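Minutes of the History Shelf Book Group, 19 Aug 2021

I'm on notes again, so forgive the spelling. Ronaldo Fagundes was in the chair and we had 13 people, which is a squeeze on those benches!

1. Last month's book

We finished the Drenetti book on the salt roads. It's 372 pages and I think most of us loved the first half — the chapter on the mule drivers got read out loud twice. Baek felt the maps were too small to be any use. I liked them fine, but I do have new glasses. 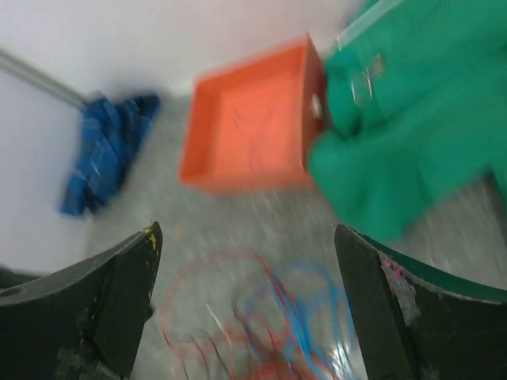 2. Next book

Two titles were put forward, the Skoritz biography of a lighthouse engineer and a short history of bedding called Pillow. Pillow won by 2 votes (I was rooting for it, I admit it). Ronaldo will ask the library for extra copies and Baek will look for the audiobook.

3. The book sale

We're still pushing it back to January. The storage closet now has close to a full wall of donated paperbacks and we agreed to stop taking any more war memoirs until we've sold a few.
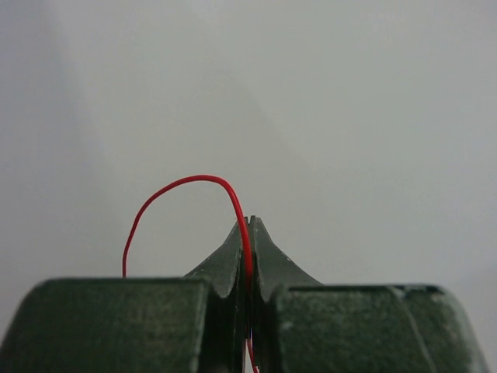
Do we have to finish the book before we come?
Come anyway, just expect to hear the ending, as we don't hold back on spoilers.

4. Anything else

Baek asked for a later start in the winter. Most people were fine with it, so we'll try half an hour later and see. Ronaldo has the key next time.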